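**Ticket 142: mat on the table lifts at corners**

Status: open
Reported: Monday, 08:40
Product: Farkex table mat, dark grey, ordered through Pulteo

The mat does not stay flat. It came rolled, and the corners want to go up again. I have put white tape on each of the four corners, as your leaflet advises, but I am not sure the tape is the correct one for a wooden surface. 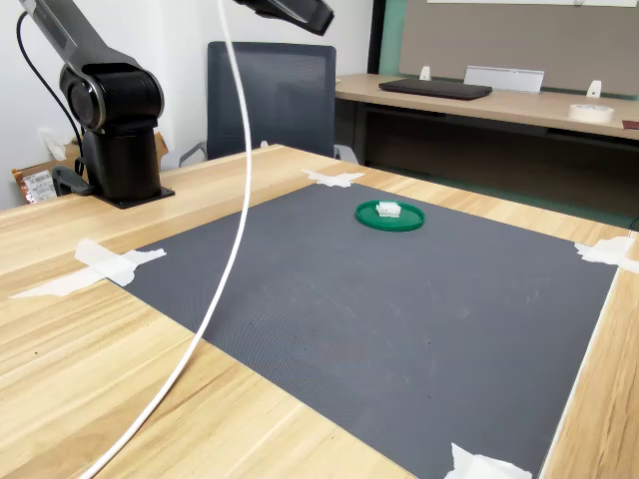

*Mat with tape at the corners, small white block on the green piece.*

Reply from Folunlow support, 11:15

Thank you for the report. Please press the tape again with a dry cloth and leave it for 6 hours. Is there any damage on the surface of the mat? Please also tell us if small items slide on it.

Customer, 17:30

I pressed all the tapes and waited. In the middle there are a few faint light scuffs. I tried a soft brush on them but I see no big difference.

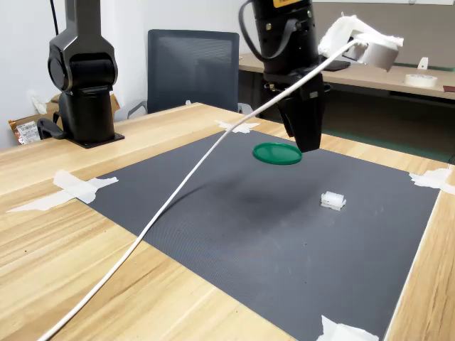 *Green lid and white block, both on the mat.*

I pushed the two items by hand and they did not slide easily, so with the grip I am satisfied. My questions that remain:

- Will the tape leave glue on the wood? One strip on the side goes quite far out on the table.
- Can I change to the heavier mat, type 84, without paying the delivery again?

Folunlow support, 17:55

Passed to the Awasthi warehouse for the exchange. Please keep the mat until they answer.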